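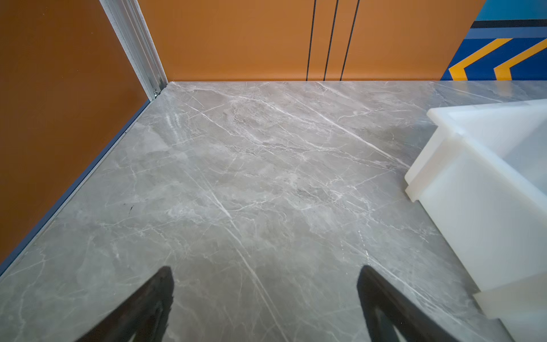 Figure 1. The gripper over the floor at the corner of the packing area, with a plastic bin at the right.

Home | Projects | Reports | Contact

4. Changes for the workers

Our group visited the Bonavell warehouse in November. The company started to use a robot for the pick-up work, and our task was to learn what this changed for the staff. We talked with 20 workers and with the shift leader, Arwel Gwilliam.

Before the robot, one person in each shift had to lift small items from the floor and put them into bins. Many had pain in the back after the shift. Now this person watches the robot and helps when it stops. Mr. Gwilliam told us that the robot stops more often near the walls, and in the first month it had 222 stops.

The opinions were different. The older workers were mostly glad that they bend less. Some younger ones said that the new task is boring, and that waiting makes them more tired than lifting did. Two workers asked for training in repair, but they had to wait for it – the course has places only for one shift at a time.

We think that the workers should be asked before the next robot comes. We could not measure the pay, so this question stays open.

Related reports
Nasari: sorting line and night shifts
Work breaks at Rinedon
Ingvarsson laundry, second visit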